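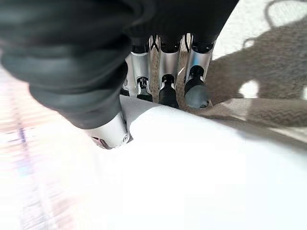
I moved to Plamham nine months ago, and people keep asking me how to find an apartment before arriving. My answer: please don't. Book a room for the first weeks and look with your own eyes.

My room was at a guesthouse called Tullia, near the bus station. I paid for it by the week. It was more expensive than rent, but I could walk into every building before I signed anything.

The listings online are often old. I wrote to 9 owners from home and got 3 answers. Two of those apartments were already taken, and the third was not in Plamham, it was in Zivilard, on the other side of the river.

In the end I found my place from a paper sign on a door. The rent is 655 a month, with water included and electricity separate. Ask about electricity before you say yes - the price for foreigners with a short contract can be different.

The deposit is another thing. My owner wanted two months. Şükran Altıntaş at the agency read the contract with me line by line and found that it did not say when the deposit must be returned. We added one sentence by hand and both sides signed next to it.

Furnished means something different here. For me it was a bed, a stove and one chair. Sheets, pillows and curtains you should buy yourself, and the shops on the market street are cheaper than the mall.

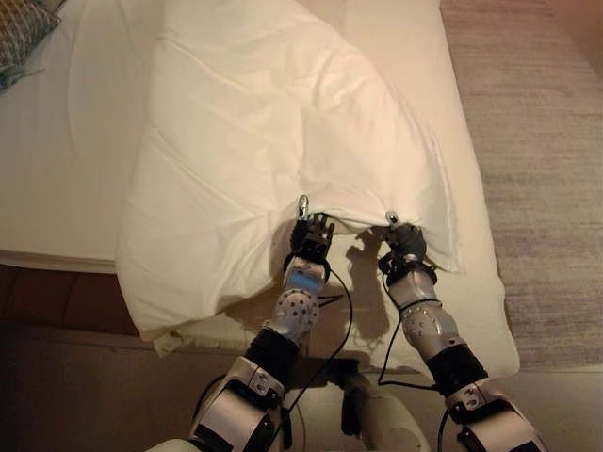

Zübeyde Çınar wrote to me that the registration is more urgent than any of this, and that she had to pay a fine when she went to the office on the fourth day. She is right, I should have put it first.

So: you have 48 hours after you move in to register your address. Bring your passport, the contract and a copy of the owner's ID. The office makes no copies, but the stationery shop next door does.

Tomorrow I will write about opening a bank account, and which papers they asked me for twice.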